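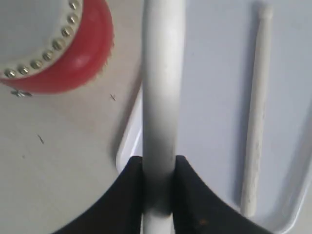

腕部相机看到的夹持处,棍子发灰的那一段就在两指之间

首页 问答 夹爪与末端 双臂 标定 二手区 登录

双臂打鼓台,鼓棒越敲越往下溜,指面还把棍子蹭黑了,怎么治?

2024-08-15 发帖人:敲到邻居报警

先交代家底。Kiltovar 的双臂台子,两边都是黑色平行夹爪,任务是一手一根木鼓棒敲一面小红鼓。立项的时候大家觉得这是整个 Bedier 项目里最轻松的一块,毕竟三岁小孩也会。我现在对三岁小孩怀有很深的敬意。

毛病是这样的:刚夹好的时候一切正常,节奏稳,落点也准。连续敲到 200 下左右手之后(程序里左右手交替,合起来算一下),棍子就开始在指头中间往下溜,溜到后来棒头够不着鼓面,机械臂还在一本正经地打空气。控制器那边全绿,位置误差漂亮得可以裱起来。它确实到位了,到位的是手腕,棍子去了哪里它不关心。

另外棍子被夹的那一段越来越黑,擦也擦不太干净。我怀疑指面材料在掉色,也怀疑是指面和木头互相磨出来的东西。同事说这叫包浆。

已经试过的:

夹持力从默认一路加到 113(控制器里的读数,单位手册没写,问客服,客服说"是内部单位")。溜得慢了一点,棍子上多了压痕。

用酒精擦指面。擦完好一阵子,然后照旧。

缠电工胶布。敲着敲着胶布自己卷起来,粘在指头上,那天下午就这么过去了。

让程序每敲完一段就松开重新夹。松开的一瞬间棍子倒下来,砸在托盘里,声音比鼓响。

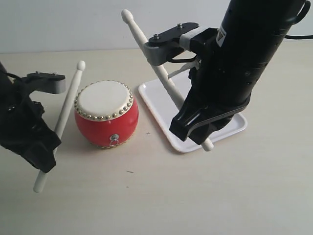
两臂都夹着棍子,鼓在左,托盘在右

台面现在的样子就是这样,鼓直接放在桌上,托盘是放备用棍子的。夹爪上方各有一个带银色螺丝的支架,出厂以后我没动过,里面调过什么我也不清楚。

想问三件事:一,指面该换什么材料;二,有没有不换夹爪就能判断棍子溜了的办法;三,七月份做过一次腕部标定,会不会是那次标歪了?谢谢各位,预算接近于没有。

硅胶垫推销受害者

先答第三个,最省钱。标定歪了的话,第一下就会歪,它没有耐心等你敲完一大段再歪。先放过标定吧,它背的锅够多了。

溜棍的根子在夹法。你两个平面夹一根圆棍,碰到的是两条细线,力全压在那两条线上。加力只会把线压得更深,该转还是转,该溜还是溜,顺便给木头做个纹身。敲一下棒头受一次冲击,棍子就在指头里扭一点点,攒够了就是你看到的样子。

我们以前夹试管刷(别问)用的是带 V 形槽的垫片,每边槽底开在中线上,圆棍坐进去就有四条接触线,横向基本不跑。你可以先打印一对试试,硬料打底,槽面贴薄硅胶。硅胶别贐厚,超过 2 毫米就像穿着棉鞋敲鼓,每下都闷,落点还飘。我当年听了推销员的话买了厚的,剩下的现在垫在桌脚底下,表现优异。

力先降回默认,换了垫片再慢慢往上加。113 这种读数我也见过,据我理解它的单位是"随缘"。

还有,发黑的那段先别扔。棍子换个没夹过的位置夹一天,看新位置黑不黑。新位置也很快黑,就是指面在掉东西;新位置干干净净,那多半是以前胶布和酒精留下的糊糊。这个试验一分钱不花,适合你的预算。

敲到邻居报警(回复)

垫片今晚就打印。棍子换位置试了半天,颜色没怎么上来,所以同事的包浆理论暂时落后。原来的那段确实摸着发黏,胶布我认了。

半夜拧扭矩

楼上讲材料讲得挺好,我补点别的。

你第一张里鼓左下方的台面上有一小截银色的东西,看着像弯铁丝,也可能是颗小螺丝。请你今天就把它捡起来,弄清楚它是从哪里来的。打鼓这种活全是冲击,螺丝松得比你想的勤快。支架顶上的那些螺丝,再加上指头根部的,断电以后挨个用手感过一遍,松了的清掉旧胶,重新上中强度螺纹胶,按手册给的扭矩拧。手册没给扭矩的话,就把这件事和"内部单位"一起写进同一封投诉信。

拧的时候在螺丝头和支架之间画一道油漆笔的线。以后看一眼线有没有错开就行,比每天拿扳手去问候它温柔得多。

如果是指头根部有间隙,换什么垫片都白搭。检查方法:夹住棍子,停机,捏着棒头轻轻晃,眼睛盯指头。棍子动指头不动,是垫片的事;指头跟着动,是机械的事;连手腕都跟着动,是采购的事。

线缆也顺手看一下。右边那根从臂身出来以后弯着甩出去,左边夹爪上面也绕着一圈,敲快了容易来回拽。找两个活动余量够的姿态,把臂摆到极限,再决定扎带扎哪儿。别在舒服的姿态下扎死,我这么干过一次,换线的发票至今贴在工具柜里面。

敲到邻居报警(回复)

捡起来了。目测是一截铁丝头,跟我支架上的螺丝对不上号,但还是都过了一遍,左边有一颗松的。铁丝头来历不明,同事集体失忆。画线已画,颜色只有粉红,凑合。

Khoo路口修收音机的

加胶水粘住不就行了。热熔胶,指头和棍子一起糊上,我家门把手这么弄的,用到现在。

硅胶垫推销受害者(回复楼上)

那它就只剩一份工作了,终身鼓手。

半夜拧扭矩

刚才漏了第二个问题,怎么知道棍子溜了。

你有腕部相机,就别浪费。最笨的办法:在棍子上离指面上沿不远处画一圈细线,颜色跟黑指头和旧污渍都分得开,粉红我看就很好。每段开始前臂回到同一个检查姿态,拍一张,量细线到指尖上沿的像素距离,跟刚夹好时的那张比。阈值自己定,先松一点,免得它草木皆兵。

别拿那段污渍当标记。你那几根棍子的污渍边缘都是糊的,灯一换就挪窝,算法看了会怀疑人生。
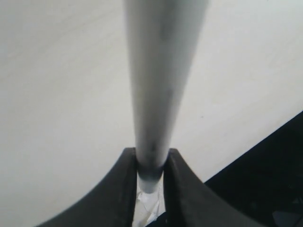

另一段腕部画面,夹在棍子末端,暗色的一圈紧挨着指尖,下面只剩短短一截

楼主后补的这个画面挺说明问题。棍尾在指缝里就到头了,指头再往下没东西可夹,这种夹法出一点滑动就直接脱手。棍尾下面那团皱巴巴的白东西看着像纸,也请挪走,检查程序找棍尾轮廓的时候很容易把它一起算进去,到时候你会得到一根会长个子的鼓棒。

夹持点建议往棒头方向挪,棍尾露出来一截。好处是尾巴能帮着平衡,敲的时候手腕没那么费劲。挪完记得改工具坐标,棒头位置变了,程序里不改的话第一下就会很有气势地戳穿鼓皮。先把速度降到 5%,空着走一遍,再让它碰鼓。人站远点。

敲到邻居报警(回复)

汇总一下近况,给以后搜到这帖的人。

V 形垫片装上了,打印件第一版槽开浅了,棍子能转;第二版加深,贴的薄硅胶,边上修了一下,不顶指头。夹持力退回默认。夹持点往前挪,工具坐标改了,降速走了两遍才敢碰鼓,鼓皮健在。粉红线画上了,检查姿态写进了每段开头,多花的时间我忍。纸也清了,没人承认是自己的。

目前跑过两个长段,没有溜到够不着鼓的程度。线的位置有一点点变化,我还没想好是真滑还是相机读数在晃,打算把检查姿态连拍几张取中间值再看。左边好像比右边变得多一些,跟松过的那颗螺丝是不是一回事,不敢下结论。

还剩一个小问题:硅胶片的背胶在边角有点翘,换什么胶合适?热熔胶那位请先让一让。

硅胶垫推销受害者

普通背胶粘硅胶都会翘,迟早的事。买带处理剂的硅胶专用胶,先涂处理剂,晾够说明书上写的时间再粘,压一晚上。打印件那面用细砂纸打毛,擦干净粉。翘了的那片直接换掉,别往回按,按回去的都是自我安慰。

垫片多打几对放着,照你这个敲法它就是耗材。

Zatel 问答使用 Cookie 来记住您的登录状态和浏览偏好。继续浏览即表示您同意我们的 Cookie 政策。 接受 管理设置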